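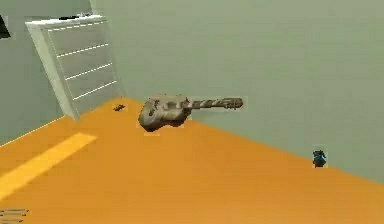
# "The river decides the program": a talk with a rafting guide on the Pliltavis

The office of Zarnard is at the end of the village of Telau, where the asphalt road finishes and the gravel begins. In January the river is too high and too cold for guests, and so the head guide of the company had time to sit with me in the kitchen behind the office. She repaired a helmet strap while we talked. She asked me not to print her name, and I respect this wish. In the village everyone will know who she is anyway.
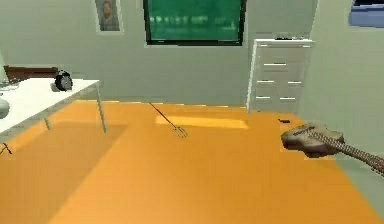
*Coşkun*

I had prepared my questions in a notebook, starting with the one that most of my readers send me: is rafting on the Pliltavis suitable for a person who has never done it?

"Yes, but it depends on which part," she said. "The lower part is wide and friendly. I take grandmothers there. The upper part is a different river, I would say, even if on the map it has the same name. People book the upper part from the internet at midnight, with a glass of wine, and then in the morning they look at it from the bridge and they become very quiet."

What does she do with such quiet people? "I speak with them before they put on the wetsuit. After the wetsuit it is too late, because it takes so much effort to put it on that they feel they have to go." She laughed at this, and then became serious again. "If somebody wants to change to the lower part, we change. We don't keep the difference in price. My boss did not like this rule in the beginning."

She has been working on the river for ten years. Before this she was in a hotel on the coast, at the reception, and she describes it as a good job with bad shoes. She came to Telau for one summer to help with the bookings. In the second month a guide hurt his knee, and she was asked to sit in the boat as an assistant. The training for the full license took her two more seasons.

"The difficult part of the training was the reading," she told me. "I mean reading the water. You stand on a rock for a whole afternoon and your teacher asks, where does this current go, and why, and what is under it? You give an answer and he throws a stick in. The stick goes somewhere else. The next day you come again."

I asked if it is true that the river changes every year. She put down the helmet.

"Every spring. The snow comes down and moves the stones. There was a place where we always stopped to swim, a very nice pool, and two springs ago it was full of gravel. We had a photograph of this pool on our brochure. Guests were asking for it all summer. What can I say to them? The river decides the program."

For this reason, the guides go down alone before the season opens. They take an empty boat, they stop before each rapid and walk along the bank, and they write down what is new. A tree that has fallen into the water is the thing she fears the most, more than big waves. The water passes between the branches and a person does not. If they find one, it is removed with ropes and a saw, and sometimes this needs several days. The opening is moved and the first bookings are canceled. "Some people write angry letters about it. I understand them, they have paid for flights. But I can't send them a tree by mail so they can see it."

## What a day looks like

The trip starts at the office, with the papers and the equipment. From there a bus brings the guests to the start of the upper part, which is 116 meters higher than Telau. The road has many curves and she advises a light breakfast. A boat takes four guests and one guide. Bigger boats exist, and other companies use them, but she prefers the small ones on this river because they turn quickly between the rocks.

The safety talk is held on the bank, with the boat on dry land. Everybody sits in it and practices the commands: forward, back, stop, hold on. Guests find this part a little ridiculous, paddling in the grass. She does it twice, all the same.

"On the water I have maybe one second of their attention," she said. "If I say 'back' and one person starts to think what 'back' means, we are already sideways. In the grass they can be slow. They can make jokes also, I don't mind, a person who jokes is breathing normally."

And if somebody falls in?

"Somebody falls in on most days. On your back, feet in front of you, toes out of the water. Do not try to stand up. This I repeat until they are tired of me. The instinct is to stand, and in a current with stones it is the wrong instinct. Then we pull you in by the shoulders of the life jacket. It isn't elegant. You arrive in the boat like a fish."

I wanted to know what guests should bring. Her list was short: a swimsuit, a towel, shoes which can get wet and are closed at the heel, and a strap for the glasses if they wear them. Sandals without a back strap are not accepted. Phones stay in the office. She has seen many waterproof cases and does not trust any of them.

About the best time to come, her opinion is different from the one on the company's own website. The website recommends the middle of summer. She would choose the end of May for those with some experience, when the water is strong and the banks are green, and September for families. "In August we have low water and many boats. It's still nice, but you wait behind others, and the guide must push you over the stones."

The kettle had boiled by now and she made tea for both of us. I asked what she does in the winter besides repairing helmets. She goes down to the river in the mornings, she said, without a boat, and looks at it. She also teaches a swimming class in the next town and answers the emails, which start to arrive soon after the New Year. The most frequent question is whether one gets wet.

"I always answer very politely," she said. "I write: yes."

Bookings for the lower part open in March, and for the upper part only after the guides have made their inspection. The minimum age is 10 years for the first and 16 for the second. Persons who cannot swim are asked to mention it when they book.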